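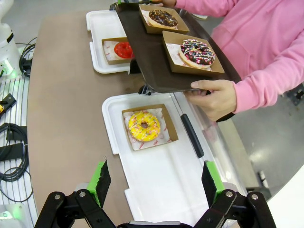
Donuts in der Vitrine: Bilder von unserem Samstag

Auf dieser Seite zeigen wir ein paar Bilder von den Donuts und den weißen Tabletts mit klarer Abdeckung. Die Donuts haben wir bei Dogar bestellt, die Schachteln kommen von der Firma Altlow. Wir haben die Schachteln im Paket zu 1.000 Stück gekauft, das reicht für eine lange Zeit. Eine Schachtel ist immer für einen Donut gedacht, so klebt die Glasur nicht an der nächsten.

Das braune Serviertablett ist sehr praktisch beim Einräumen. Zwei Schachteln haben darauf gut Platz, und man kann es mit zwei Händen ruhig halten. Der gelbe Donut mit den weißen Streifen ist meine Lieblingssorte. Er schmeckt nach Zitrone, aber nicht zu sauer.

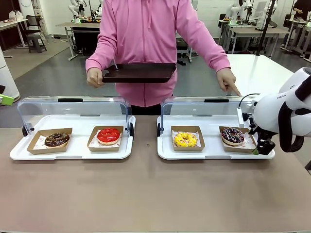
Nikum
Redaktion der Bildergalerie

Alle vier Schachteln stehen in den Vitrinen: links Schokolade und Rot, rechts Gelb und noch einmal eine dunkle Glasur mit bunten Streuseln. Die Deckel sind durchsichtig und haben oben eine schwarze Griffleiste. Wir hatten vorher Hauben zum Abheben, und man wusste nie, wohin man sie legen soll. Die Vitrinen haben wir bei Ulley bestellt, die Lieferung hat 20 Tage gedauert. Zum Putzen nehmen wir nur ein weiches Tuch und lauwarmes Wasser, damit das Acryl keine Kratzer bekommt.

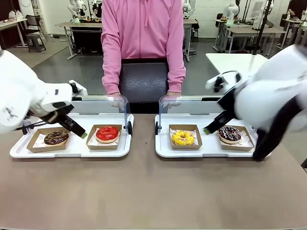 Text: Nikum

Die rote Glasur glänzt am stärksten, darunter sieht man noch den hellen Rand vom Teig. Sie ist mit Himbeere gemacht. Der dunkle Donut ganz rechts hat Streifen in Weiß und Rosa und auch Streusel, er war schon im Mai bei uns sehr beliebt. Zwischen den beiden Tabletts lassen wir einen kleinen Spalt, so kann man jedes einzeln herausnehmen. Das Papier in den Schachteln soll am Rand ein wenig höher stehen. Nach dem Auspacken warten wir 30 Minuten, bevor wir die Deckel zumachen, sonst beschlagen sie von innen.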